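Grerov 大桥那本图画书要出新版了,三月到馆

发布于 2/18/24

先说好消息:《Grerov 大桥是怎么搭起来的》要出新版了!三月就能在我们这儿借到。我昨天下午收到 Dikton 出版社的邮件,当时正端着泡面,差点没洒在键盘上。这本书在馆里断断续续缺了好久,老版那本翻得书脊都开了,胶带贴了一层又一层,最后只好收进库房,来问的家长我都得一个个说抱歉。
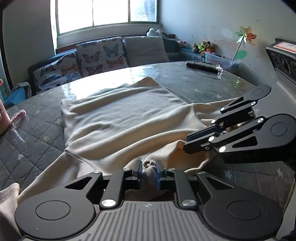 Plolanby 图书馆 · 儿童阅读组

没看过这本书的朋友,我简单讲讲。故事从河边一块空地开始,河两岸的小孩上学要绕很远的路,后来工程队来了,挖泥的、打桩的、吊钢梁的,一台接一台开进来。主角是一台叫 Yao 的黄色小吊车,个头不大,胆子也不大,第一次看到河水就往后退。全书跟着它从打第一根桩一直讲到通车那天,中间有下大雨停工的,有图纸画错要返工的,还有一页就是大家坐在水泥管子上吃午饭(我最喜欢这一页,工人饭盒里装的什么都画出来了)。

新版我看的是出版社发来的电子样稿,纸书还没摸到,所以纸张印刷我先不评价。跟老版比,改动还真不少。

页数变成了51页。多出来的主要是后面的工程知识部分,老版那里只有一张大桥剖面图,字小得我自己都要凑近看,新版把剖面图放大,分成水上和水下来画。桩基到底扎到哪一层土,承台是什么,桥墩为什么上面细下面粗,都有小箭头标着。我以前给小朋友讲到这里总是含糊带过,说“下面还有很多很多东西哦”,这下终于不用蒙混过关了。

翻翻页增加了两处。一处是打桩那页,掀开能看到河床下面;另一处是合龙,左右两边各掀一片,中间的钢梁就接上了。我得说,翻翻页在图书馆的寿命一向堪忧,尤其是底下藏着东西的那种,大家掀的时候手下留情啊。

文字也重新顺过。老版里有几句话念出来特别拗口,“随即将之吊运至彼侧”这种,讲故事时我都是自己临时改口。新版改成了“一下子吊到河对面去了”,念起来舒服多了!不过也有一句我舍不得:老版结尾写小吊车“在桥下听了一夜的车声”,新版改成“高高兴兴回家了”。我给出版社回信时提了一嘴,对方说会转给编辑,改不改不好说。

还有读者问过我,Grerov 大桥到底是不是真的桥。书里的桥是照着上游那座公路桥画的,但是工期、机器和人物都是作者编出来的,出版社在新版扉页上也写明了这一点。所以如果你家孩子站在桥头非要找小黄吊车……嗯,家长自己发挥吧。
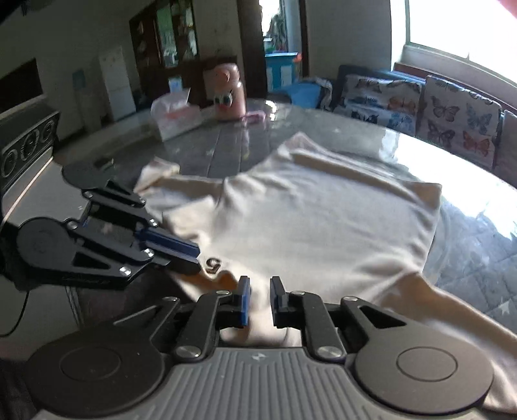
米色T恤,桌面上

下面说借阅的事,来问的人多,我就一起写在这里。

新版首批印了997册,大部分走书店渠道,我们馆分到的不多,会全部放在一楼儿童区的工程车书架,就是靠窗那排矮柜。到馆以后要先贴条码、包书膜,上架可能会晚几天,请大家别一看到消息就跑来(上次那套挖掘机立体书就是这样,好几位家长白跑一趟,我很不好意思)。上架当天我会在公告栏贴通知,网上目录也会同步改成“可借”。

预约从上架那天开始,服务台和网上都可以,每张读者证只能约一册。排到了会发短信,留书三天,过期就顺给下一位。借期跟别的图画书一样,暂时不开放续借,等第一波热度过去再说。

老版那本不外借了,不过没有扔。我跟典藏的同事商量好,修一修留在阅览室,想对照着看的可以到服务台登记,在馆内翻阅。两个版本放在一起看其实挺有意思,老版的天空是水彩的,颜色深一块浅一块,新版干净很多,雨天那页灰得也更均匀。哪个好看见仁见智,我个人偏老版,同事说我是看习惯了。

三月的故事会我打算就讲这本,已经在跟排班的同事磨时间了。以前讲老版,讲到合龙那一段,底下小朋友总是自动分成两边,一边当左岸一边当右岸,喊号子喊得隔壁自习室过来敲门。这回我申请换到走廊尽头那间活动室,声音大点也不要紧。适合四岁到七岁的孩子,更小的也能来,坐不住就在后面玩积木。具体哪天定下来再发,报名方式和以前一样,在服务台填表。

顺便推荐几个同类的,等新书的时候可以先看着:书架第二层有讲隧道的,讲水坝的也有一本,字多一点,适合大一些的孩子自己读。讲地铁施工的那本现在借出去了,月底应该会还。要是你家的孩子只看挖掘机,别的机器一概不理(我懂),最下面一层整排都是。

家里如果有老版的书,愿意捐给我们的话也欢迎,缺页没关系,我们修书正缺配页,尤其是吃午饭那一页,馆里这本少了个角,正好是最右边那位师傅的饭盒。送到一楼服务台,说是给儿童阅读组的就行。

出版社那边说随书会附一张大桥的折纸模型,图书馆版有没有还在确认。有的话我留一份摆在柜台,剩下的故事会那天拿出来一起折。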